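Lab skills 301, week 4: passing and racking tubes
Pimska room, Friday group

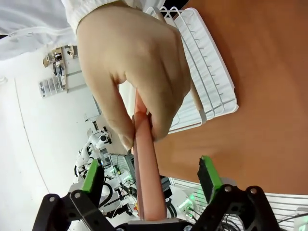

Fig. 1. Pink tube held in a gloved fist, white wire rack alongside.

Gloves on before you touch anything, cuffs tucked in. Lab coat done up, sleeves right down to the wrist.

Handing over: upright where you can, say "got it" out loud, THEN the other person lets go. Don't snatch.

Racks: the Halliday ones go back on the left hand bench. Label first, rack second. Last year's lot did it the other way round and we lost a whole afternoon to teh mix up.

Volumes for today: 200 ml rinse, 400 ml waste beaker. Don't top up the rinse.

Write-up in by Friday, one side. Spare gloves in the cuboard by the sink.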